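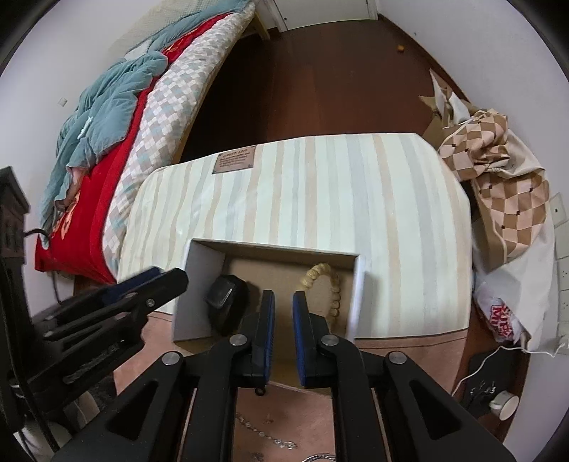
1/ Notes on shipping small fragile things by parcel post, after a season of doing it out of a spare bedroom in Rakena. Mostly about void fill, tape and box grade. Corrections welcome.

2/ Box first. Most retail cartons are single-wall corrugated. The letter on the flute tells you the thickness: B is near 3 mm, C near 4 mm, E is the thin stuff, under 2 mm. E prints nicely and crushes easily. I use it as an inner box only.

3/ Outer box is C flute, or BC double-wall if the contents are glass or stone. The upgrade costs me 35 cents a box when I buy a bundle of 50. One broken item pays for the whole bundle.

4/ Used boxes are fine if the corners are sound. Press each vertical edge with your thumb. If it gives without springing back, the board has been crushed or has been damp, and most of the stacking strength is gone. Recycling bin.

5/ Clearance. I leave 40 mm between the item and every wall, including top and bottom. Measure after wrapping. People measure the bare item, wrap it in three layers, then wonder why it's touching the side.

6/ Void fill has two jobs that get mixed up. Blocking stops the item moving. Cushioning slows it down when the box lands. Crumpled kraft blocks well and cushions badly once it's been flattened. Air pillows cushion well and migrate. Foam does both and your customers will complain about it.

7/ My default is kraft, crumpled hard, packed until the flaps need a light push to close. Then the shake test: hold the box at chest height and shake it side to side. Any movement, open it up and add more.

8/ Bubble wrap goes bubbles inward for anything with a hard surface. Tissue goes on first if the finish is polished, as the film can leave faint rings on wax and some lacquers over a hot summer. Learned on a batch of 2, both refunded.

9/ Tape. Acrylic is cheap, stays clear and is slow to grab in the cold. Hot melt grabs right away and gets soft in a hot van. For winter packing in an unheated room I use hot melt. Otherwise acrylic, 48 mm wide.

10/ Centre seam plus both edge seams, the H pattern, top and bottom. Run the tape 50 mm or more down each end. A single strip along the middle is the most common fault I see on parcels coming in.

11/ Water-activated paper tape is better than either. It bonds into the liner, so lifting it tears the board and any tampering shows. You need a dispenser or a damp sponge and some patience. Duván Huaranga, who packs ceramics over in Cinbridge, has used nothing else for years and has me nearly converted.

12/ Labels. Largest flat face, never across a seam, never around an edge. A scanner can't read a barcode folded over a corner. Put a second copy of the address inside, on top of the fill. It has saved me one parcel so far.

13/ "Fragile" stickers: I've stopped. My breakage rate didn't change in either direction. Pack for a drop onto a corner and assume the sticker won't be read.

14/ Drop testing at home. Pack a dummy of the same weight (mine is a jar of gravel with an egg taped to it) and drop it from waist height on one corner, then an edge, then each face. If the egg survives, the pack is good enough for the Lilotbridge depot.

15/ Cubic weight. Most carriers charge on the greater of dead weight and volume times a density factor. A big light box can cost more than a small heavy one. Check your carrier's factor before settling on a standard size, because going down one size often moves you into a cheaper bracket.

16/ I now stock three sizes and nothing else. Fewer sizes means more fill per parcel on average, but the bundles are cheaper and everything fits on one shelf. If you have the room, a fourth, flat size is worth having for prints.

17/ Storage. Flat-packed board should lie flat, off the floor, away from an outside wall. My Skasberg shelving has gaps between the slats, so there's a sheet of ply on each level to stop the bottom cartons taking a curve.

18/ Next thread will be customs forms for small parcels, once I've worked out what I've been filling in wrong since October.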